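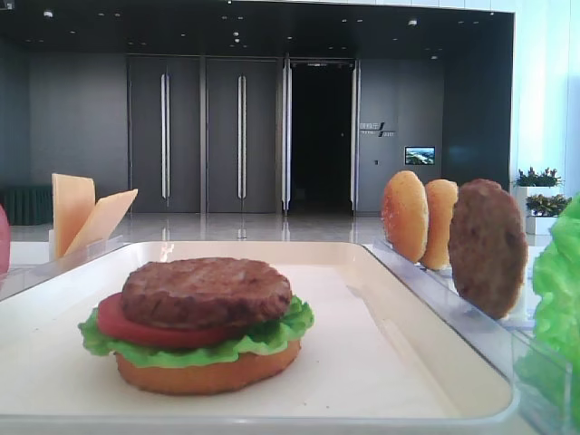

Can a machine do kitchen chores in a normal home today?

Only a few of them, and only when a person prepares the place first. A dishwasher is a machine that does a chore, but someone must still carry the plates to it, and we wanted to know how far we are from a machine that can do the carrying too.

Project report, March 2019
Author: Bautista Barrientos

1. Why I chose this subject

My uncle has a small lunch shop, and in June I worked there for the whole month. Most of my day was the same small movements: take a bun, take a slice, close the box. I asked myself why no machine was doing this work for me. In my first semester I found many videos that promise such machines, but the videos are short and they do not say how many times the work failed.

2. What we did

Our group made a list of 11 chores from the home and from the shop. For each chore we wrote down the steps that a person does without thinking. Then we compared the steps with what a simple arm with two fingers can do. We gave the two programs that we tested the names Flaso and Drastico. Flaso repeats positions that were taught to it by hand. Drastico looks for the object first and then decides where to go.

Stacking food was the chore we studied most. A burger of toy parts is a good exercise, as the order is clear and the parts are very different. The bun is round, the patty is smaller than the bun, and the lettuce has a ruffled edge that goes out past the bread. If the patty is placed a little to the back, some of the tomato shows in front. A customer would accept this burger — but the next part must then be placed on a layer that is not centered.

3. Results

We did 66 trials of stacking. Flaso was faster, but it needed every part to stand in its own place in a holder. When we moved the holder by the width of one finger, it failed in 9 trials of the first series. Drastico was slow and made fewer of these mistakes. Its weak point was the cheese, where one slice overlapped another and it tried to take both.

4. What I think now

For a shop floor, where the table can be arranged every morning, I believe such work is possible soon. For a home I am less sure. In my family the tomatoes are never in the same place twice, and somebody always leaves a cup in the middle of the table.

I would like to repeat the trials with softer parts. Real lettuce bends and tears, and we did not test this at all.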